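gripper-talk archive
Home | Threads | Authors | Search | Join
Last updated July 18, 2021

Subject: Re: two-finger vs. soft fingers on drawers, again

Hi all, and hello to the new folks who signed up in May,

I owe the list an answer from a while back, so let me paste in what I'm answering before I wander off the way I do:

> We have the Stemier two-finger and a set of the Zasel soft
> fingers, and I can only justify keeping one on the arm for the
> kitchen tasks. Has anyone run both on the same drawer? My worry
> is the handle. The soft ones are lovely with fruit but I don't
> trust them to pull anything.
> Also, is the Makeck controller any better about stopping when
> it meets resistance?
> — Simin Sharifi

Simin, your worry is a fair one, and I had the same worry, so we ran both. I used one counter setup for the whole comparison and tried hard to leave it alone in between (harder than it sounds, I like to tidy). The drawer has a long black bar handle on two short posts, a very forgiving shape if you come at it square and a miserable one if you come at it from the side. The drawer sits a little crooked to the arm, and I kept it that way on purpose. Real kitchens are crooked! 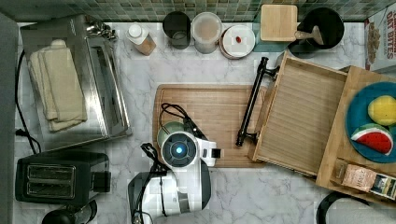
1. Drawer pulls

We did 80 pulls with each set of fingers. The Stemier missed 2, both of them when it closed on a post where it should have had the bar. The Zasel missed 37, nearly all by sliding along the bar toward one end. So you were right — lovely fingers, but they don't want to pull. I tried a strip of rubber sleeve on them and it helped for a bit and then it peeled off, and I got tired of picking it out of the drawer runners.

2. Lemon and other round things

The Zasel wins this one and it isn't close. The lemon lives on a blue plate up on top of the cabinet next to a watermelon slice, and the soft fingers will take the lemon from almost any approach. The Stemier can do it too, but it wants to be centered, and it pushed the lemon over toward the watermelon more than once. I didn't score the watermelon for either one. Maybe somebody braver will.

3. The controller

The Makeck stops sooner than our old Opoku did when the drawer reaches the end of its travel. You do have to turn the limit down yourself, though. Ours came set far too high and the first few pulls made a noise I didn't care for. Also check your cable loops before you start. Ours arch up over the joint, and I had to leave a good deal more slack than I wanted before the wrist would turn all the way.

If you can only keep one on, I'd keep the Stemier and practice your lemons. I can send the log to anyone who writes to me off list. It's 1,000 lines or so of very dull text and my notes in the margins are worse.

Warm wishes to everybody, and Simin, do write back with what you decide.

Comments

pell_r: Did you try the Zasel with the wrist turned so the fingers wrap the bar from underneath? Ours slid a lot less.

mornay: We see the same post problem with the Stemier. Moving the grasp point toward the middle of the bar fixed it here.

tuckerb: I'd like the log please, dull is fine.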